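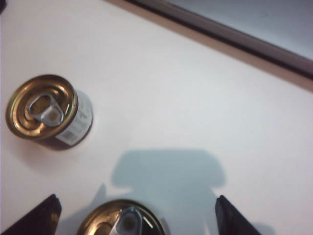
Slide 1. Opening. Topic is seam failure in low-acid canned food, and what a small packer can do about it on the floor. Give name, give Trelletti, move on. Say early that I will spend most of the time on the double seam and very little on the retort, as the retort had its own session. The small can on its side, lid towards us, is useful for one thing: the pressed rings. Ask the room what they are for. They let the end flex outward under pressure and return when the pressure drops. An end without them would deform, and the strain would go straight to the seam.

Slide 2. Terms. Body hook, cover hook, overlap, countersink, seam thickness, seam length. Keep this short. Most people here will know them, but the packing staff from Sallura asked for definitions. Point out that overlap is the figure that matters and it cannot be read from outside. It has to be measured on a cut section or worked out from a teardown.

Slide 3. First and second operation. The first roll curls the end under the flange. The second roll presses the curl flat and squeezes the compound into the gaps. A fault in the first operation cannot be repaired by the second. Tightening the second roll to hide a loose first roll gives a seam that looks good and leaks in August, when the store warms up. Pause here for the cross-section drawing.

Slide 4. The Omau line. Background: one seamer, 6 heads, short runs, frequent size changes. Teardown was done at start-up only. After one changeover, head four drifted and the fault ran for a full shift before it was found. 2000 cans held, all opened or scrapped. Genalyn Maglaya did the teardown work and has the full table if anyone wants it afterwards. Do not read the table out.

Slide 5. What was changed. Visual check on every head every 30 minutes. Full teardown after each changeover, after any jam, and at set times through the run. Results written down by head number and never averaged across heads. Stress this last point. An average across all heads would have passed on the day of the fault.
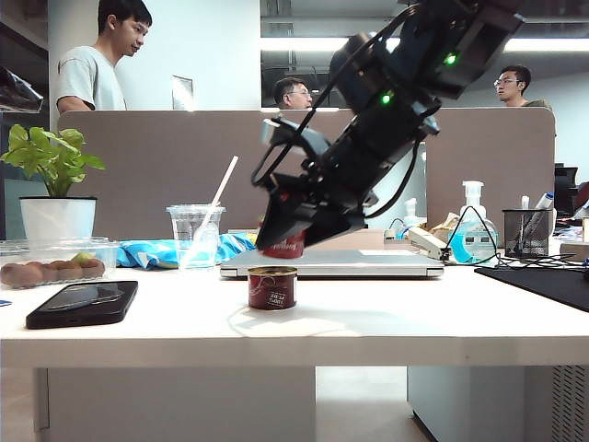
Will a dented can always have a bad seam?
A dent in the middle of the body usually leaves the seam alone. A dent on the seam, or close enough to pull on it, should be treated as a failed can and taken out, however slight it looks.

Slide 6. Compound. The lining compound fills small gaps and does not make up for short hooks. Old ends with dry compound should be rejected at goods-in. Leka supplied the ends for the trial, 400 per sleeve, and the date code is on the sleeve only. Once the sleeve is thrown away the date is lost. Operators should copy it to the run sheet before loading.

Slide 7. Cooling water. Seams are at their weakest while hot, and the can draws a vacuum as it cools. Dirty cooling water can be pulled in through a seam that would pass a test later. Chlorinate, record the level at the outlet, and keep hands off wet cans. If time is short, cut slide 6 and keep this one.

Slide 8. Contact details and references. Leave up during discussion. Gauges are on the side table; ask that the micrometer is zeroed before use and put back in its case.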